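3.2 Grasp rules for thin cutlery

The Sandgate protocol sets out how an operator should pick up long, light objects with a hand-held gripper. Spoons and chopsticks are to be held by the handle, never by the bowl or tip, and both finger pads must touch the handle before it is lifted. We applied the rule in 244 demonstrations recorded at 2 sites, Dridton and Lokosness. Tablecloths with a printed pattern were allowed (Figure 4), as were clear plastic items — the earlier Queiroz guideline had left both out.

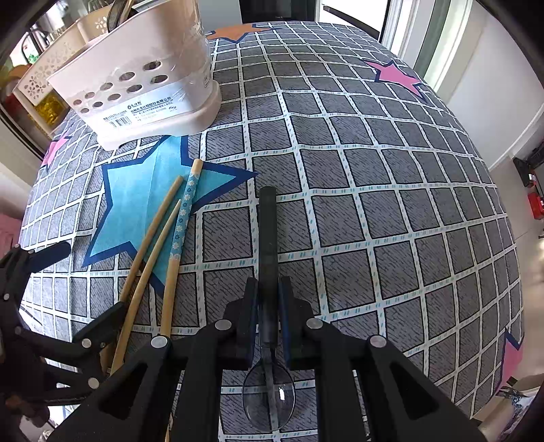 Figure 4. Grasp on the handle of a clear plastic spoon, with three chopsticks on the cloth.

3.3 Checking and rejection

Each recording was checked by a second operator. A recording was rejected if a jaw closed on the bowl or if the object was dropped. Operators took a break after every 20 recordings.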